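Endang Yeoh
January 11, 2018

Thread on leaving the laundry until last. I've been meaning to write this up since we got back, so I'm doing it in one go.

1/ We have a rule in our house that whoever empties the suitcases doesn't have to cook that night. I emptied the suitcases. Most of this thread is about the trip, which was by train, in winter, with two kids and my mother. 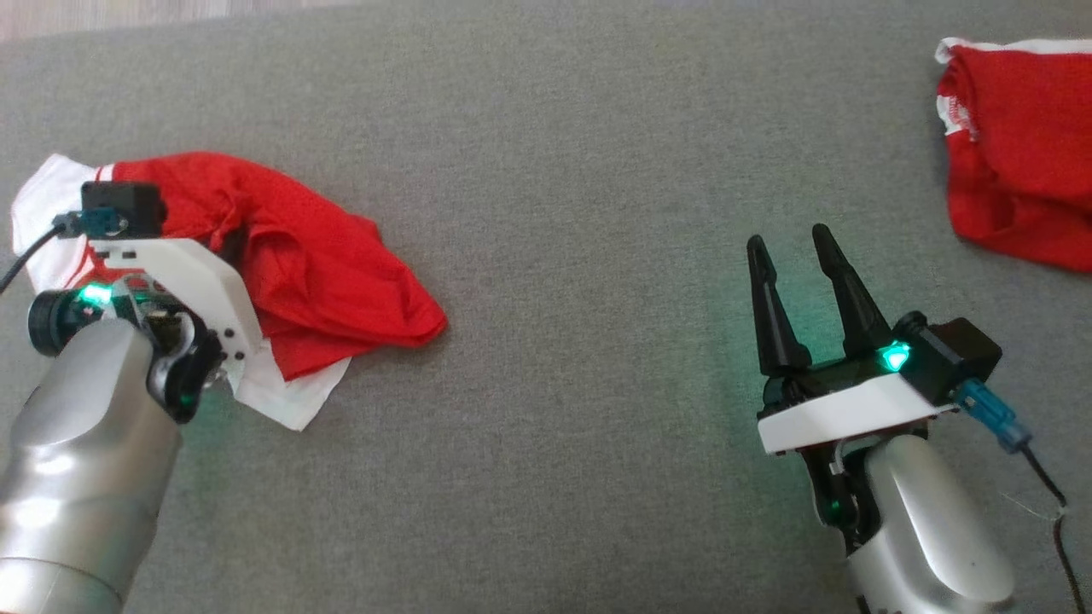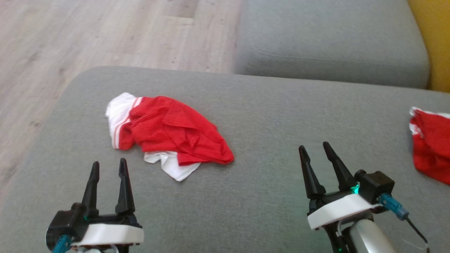

Red and white, crumpled, on gray. Folding comes later.

2/ People kept asking why we didn't fly to Nuttall. It came down to money and luggage. Five people on the train cost us less than three would have paid on the plane, and that was before bag fees.

3/ The train leaves Grokisgate at 7 in the morning. Be on the platform early. They post the track late and everyone moves at once, and my mother does not move at once.

4/ Seats. You can pick them when you book, but only on the website. The phone line will tell you they're "assigned at boarding." They are not. I had car and seat numbers printed on my tickets and so did everyone around us.

5/ If you have kids, get the table seats in the middle of the car. Ours played cards for most of the first leg. The table is small and it slopes a little toward the window, so bring cups with lids.

6/ Food. There's a cart, and it comes through twice. Coffee is fine. The sandwiches were gone before it reached us both times. We had packed rice, boiled eggs, oranges and a whole banana bread, and we ate all of it before Skuromach.

7/ Skuromach is where you change. The schedule gives you 31 minutes. Going out, we had 12 because of a freight train ahead of us. It was still enough. The second train is across the same platform, so you don't have to deal with the stairs.

8/ The elevator at Skuromach was out of order in both directions of our trip. A staff member carried my mother's bag up to the waiting room on the way home without being asked. I wrote to the railroad to thank him but I didn't catch his name.

9/ The second leg is the good one. You follow the river for a long time, then it climbs. Sit on the left going out. There was ice along both banks and open water in the middle. My daughter saw a bald eagle. My son says he saw it too - he was asleep.

10/ Phone signal is gone for most of the climb. Download what you need before Skuromach. The wifi on the second train exists but I couldn't load a weather page with it.

11/ Heat. The first train was too warm and the second one was cold near the doors. Wear layers and keep a sweater out of the suitcase. I had put every sweater in the suitcase, and the suitcase was at the bottom of the rack.

12/ We stayed at the Hiseo, which is a short walk from the station, mostly flat. Two connecting rooms on the second floor. Clean, plain, very good radiators. Breakfast is included and it's a real breakfast with hot oatmeal. The hallway carpet is loud and you'll find your room by it.

13/ Several of you asked about the price. We paid $87 a night per room, which was the winter rate. The woman at the desk said it goes over $100 in March when the ski groups come, so I'd go before then.

14/ What we did there: walked, mostly. There's a loop around the lake that's plowed. The library has a room with local maps and my mother spent a whole afternoon in it. The kids skated two days in a row at the outdoor rink. Skate rental is cash only and the nearest ATM is back at the station.

15/ What I'd skip: the trolley tour. In winter the windows fog up completely and you're listening to a recording about buildings you can't see.

16/ What I'd pack differently: fewer pairs of jeans, more wool socks, a second pair of gloves for each kid. One real towel, as the rink has none. A flat bag for dirty clothes so they don't end up mixed through every suitcase like ours did.

17/ Coming home we were 40 minutes late into Grokisgate and the buses had stopped. We took a cab. If you're on the evening train, look up the last bus before you leave and have a backup.

18/ My mother is 74 and did fine. The step up into the car is high, so go first and give a hand from above. The restrooms have a grab bar but the door is heavy.

19/ Would we do it again? Yes. My husband wants to try it in summer but the Hiseo doesn't do connecting rooms in July, I already called.

20/ Someone asked which card game. Crazy eights. Also the banana bread is my aunt's recipe, I'll type it up this weekend when I find the card - it's in the drawer with the batteries, I think.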